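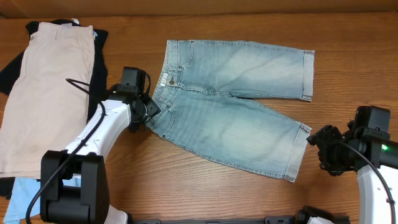 Brenska Folk Arts has published the program for its winter season of traditional dance and song, which opens in February at the Movside Assembly Rooms. The season brings together ring dances, two evenings of unaccompanied singing and a revival of the Jugah processional, last danced in the town in full more than a generation ago. Everyone is welcome to join the open dances, and there is no dress code for them. Faded denim shorts with rolled cuffs are as acceptable as a full set of ribbons and bells. Dancers in the processional itself will wear the costume described below.

The Jugah is a long-form street dance for paired lines. It was once performed at the end of winter by the mill families on the east side of Movside, who walked it from the river bridge to the market steps. The version to be danced this season has been put together from a handwritten tune book, a set of step notes and recorded interviews with former dancers. Where the sources disagree, the company has followed the interviews.

"The step notes give you the feet and almost nothing else," said Anju Vashisht, artistic director of Brenska Folk Arts. "The arms, the turns and the calling all came from people who had danced it as children. Some of them remember the second figure one way and some the other. We picked one and we expect to hear about it."

The processional will set off from the bridge at 11 a.m. and finish at the market steps, where the final figure is repeated until the musicians stop. The team has 50 dancers, drawn from the company's own classes and from three dance clubs in the district. Costume is a white shirt, dark pants or skirt, and a sash in the color of the dancer's line.

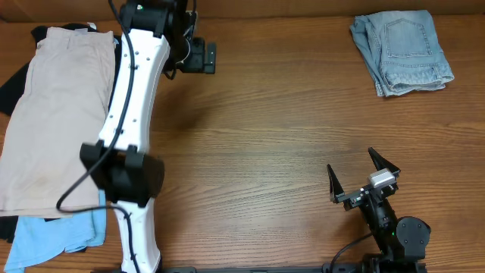 Music for the season will be led by the house band Rundo, on fiddle, melodeon, pipe and drum. Rundo will play for all of the open dances and for the processional, and will give a concert of tunes from the same handwritten book. Many of the tunes have no titles in the source. They are listed in the concert program by page number.

The two singing evenings begin at 7:30 p.m. in the upper room. Singers who would like a place on the list should give their name at the door by 7:15 p.m. Songs may be in any language, and there is no amplification. Visitors who come only to listen do not need to arrive early, but seating is limited and the doors close during each song.

Last winter's season drew 3,197 people across all events, the first time that attendance has passed 3,000. The open dances accounted for most of the increase. In response, Brenska has added an extra open dance this year and moved the beginners' workshop into the main hall. 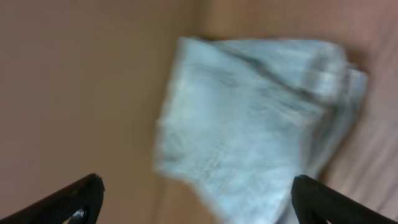
The workshop covers the basic walking step, the double step and the hey for three, and is suitable for anyone aged ten and over. No partner is needed. Soft-soled shoes are recommended on the hall floor.

A printed copy of the Jugah notation, with tunes, will be on sale at the Assembly Rooms throughout the season. Dance clubs and schools may copy it for their own teaching.

Tickets for the Rundo concert are available from the Assembly Rooms box office. The processional is free to watch.

Interview requests for Anju Vashisht should be made through the Brenska Folk Arts press desk.

ENDS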